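Rurville Community Forum > Local Events > Robotics open day at the Wakley building

Voyle_Secretary
Members are advised that a party from this forum attended the Sunday open day. The demonstration concerned the sorting of packaged medical supplies into blue bins by a single robotic arm. A short report follows in parts.
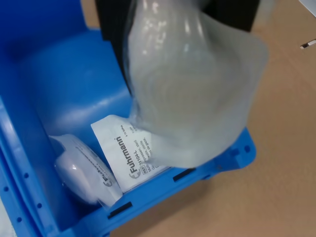 Voyle_Secretary

The organisers stated that the trial program, named Rasik, had handled 4,000 packages to date, of which 2,910 were placed without staff assistance. Questions were taken after each run.

ledger43
I thank the Secretary for the report. I must respectfully query the second figure. In my judgement it does not support the claim made at the door that the system is ready for hospital stores.

Voyle_Secretary
The objection is noted. I understood the claim to refer to a supervised trial only.

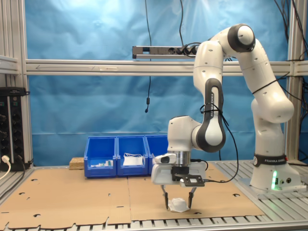

I would add that the presenters were candid about soft and crumpled items, which they consider the most difficult part of the work. A printed summary may be requested from the front office during October.

north_rurville
I attended the later session and do not share the previous member's view. A stores clerk at my own workplace would welcome assistance of this kind. My photograph is attached.
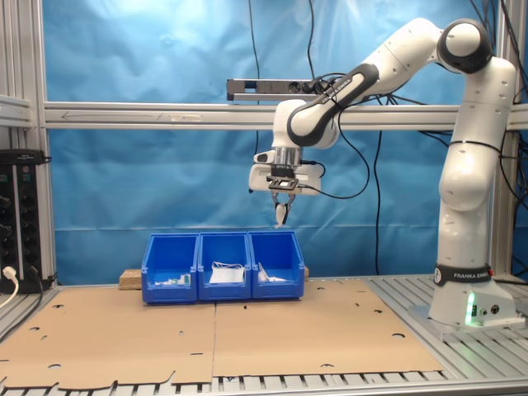 The arm above the three bins, Rurville open day.

ledger43
Assistance is welcome, provided the cost is disclosed. The 200 visitors were given no figure for it, and I asked twice.

north_rurville
That is a fair criticism, and I have written to the organisers on the point. As to the handling itself, I paid particular attention to the film pouches.
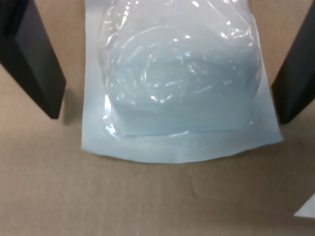 I also enquired whether labels would be read at the time of sorting. The reply was that this is under consideration for next year's program. I shall post the organisers' answer on cost in this thread when it is received.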